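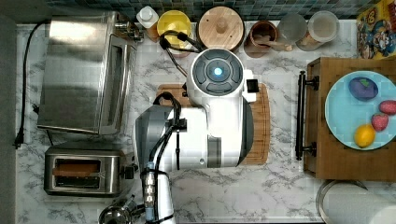

Clavura unit on the counter at Eden, from overhead. Arm and cabling at left.

From: Cormac McGrath
To: bench-automation list
Date: 22 September 2023
Subject: Re: Clavura kit, trial notes before the return window closes

Replying to Oisín's questions from earlier in the week. His message is quoted with my answers under each part, followed by longer notes on perception and on the service contract, where most of my reservations are.

Oisín McGrath wrote:
> Does the kit as shipped from Hisar run without their integration
> package? The quote lists integration as a separate line and the
> sales contact was vague about whether it is optional.

It runs. The kit arrives with the controller image loaded, and the setup tool walks through network, joint homing and head calibration. Integration buys you a Hisar engineer on site, a fitted mount and custom task scripts. We took none of that at Eden. If you have someone who is comfortable editing a config file you can do the same. The manual covers homing properly but is thin on head calibration, and the target sheet in the back is printed at the wrong scale in our copy. Print the one from the download area and check it with a ruler.

> How much counter does it take up? The drawing in the data sheet
> gives the base only.

More than the drawing suggests. The housing is bulky compared with the head, and the cable behind the head needs room to curve. See the overhead view at the top. The unit is on a wooden cutting board there, with the countertop oven and toaster to one side and the tray to the other. Allow for elbow clearance on the arm side as well. The planner knows the housing geometry but has no model of the cable bundle, so anything tall near the bundle has to be entered by hand as a keep-out box.

> Is the external cabling really as exposed as in the brochure
> photos? We had trouble with snagging on the last arm at Tierney
> and I do not want a repeat.

Yes. The cables loop over the top of the arm and run down along it, and there is an inline connector clipped to the run. I had one disconnect during a full wrist rotation, traced to that clip working loose. The controller stopped the arm cleanly and logged a bus fault, and restarting required a new homing pass. I have since limited wrist travel in the config and it has not recurred. Hisar sells a cable sleeve as an accessory. It should be in the box.

> What did you run, and how many times? Please give failures by
> cause if you have them.

Pick and place only. Toast into and out of the slot toaster, items between plate and board, utensils out of the holder. I logged 53 runs on the toast task and 5 of them failed. Two were bad grasps on the slice, two were planner timeouts, and the last was the cable fault above. The plate items did better than the toast, though they are also the easier shapes and the gripper pads suit them. I did not keep a proper log for the utensils and will not quote a number for those.

> Any noise or heat issues?

Fan noise is constant but low. I did not measure it. The housing gets warm near the vent panels after a long session, with no thermal warnings in the log.

End of quoted message. Further notes follow.

Test layout

I kept the counter crowded on purpose. The demo video from Hisar uses a bare table and one object, and that tells you little about a kitchen. Our layout has brushed steel, glass, a small-tile backsplash and a polished pot lid in the same workspace, and each of these gives the depth sensing something different to deal with. The lid was the worst. Bright highlights on it moved with the viewpoint, and the object list would sometimes carry a phantom entry at the lid until the next refresh. Turning on the temporal filter in the perception menu removed most of these, at the cost of a slower refresh.

The toaster was easier than I expected. The slots are dark against the metal body and the segmenter finds them reliably when they face up. It does not reliably tell an occupied slot from an empty one if the slice sits low. With the bread standing above the rim, as in the next picture, there was no confusion.

The clear jar was detected by its contents, and the bounding volume came out short as a result. Pad it in the collision settings or the arm will plan too close to the rim. The round wooden lid on the canister was fine. Its knob is a good grasp candidate and the planner picks it without a hint.

The toaster oven's door handle was reported as a separate free object in the default configuration. A grasp on it would be accepted and queued. I marked the whole appliance as fixed, and I suggest doing that with every appliance before the first powered run. The option is under Static Objects, and it saves with the layout.
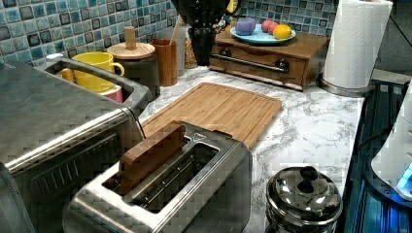
Service contract

The hardware price is reasonable. The service contract needs a closer read than I gave it the first time.

Inspection is due every 1,000 arm hours or once a year, whichever is earlier. The counter runs whenever the motors are energized, including idle hold, so a unit left powered on the bench will reach the limit early. Use the park command at the end of a session. Park drops the motor supply and stops the counter.

Remote diagnostics are included in the base tier, but log upload is on by default and includes head images. For Eden this was acceptable. For a site with staff or visitors near the counter it may not be. The switch is in the admin console under Data – it is not in the setup tool, and a factory reset turns it back on.

Spare gripper pads ship from stock. The arm itself is swapped as an assembly, and the contract does not commit to a turnaround time. I asked for one in writing and have not had a reply.

Firmware

We are on the image that came with the unit. Hisar says version 2 of the planner is due in November and will support cable geometry as a collision body. If that is delivered, my main objection to the external routing goes away. I would not buy on the strength of it. Rollback is supported according to the manual, but I have not tried it.

Recommendation

For a development bench, buy the kit without integration, order the cable sleeve with it, and budget a day for calibration and layout entry. For unattended use I would wait. Recovery from a stop requires a person at the unit to confirm homing, and there is no supported way around that in the current image. I do not think there should be one until the cable clip is redesigned.

Oisín, if Tierney goes ahead, I can send my layout file and the config changes. The keep-out boxes will be wrong for your counter but the format is easy to follow. The toast log is a plain CSV and anyone on the list can have it.

One item I still cannot answer: the data sheet gives payload at full reach but does not say whether that figure includes the gripper. If anyone has weighed theirs, please post it.

Cormac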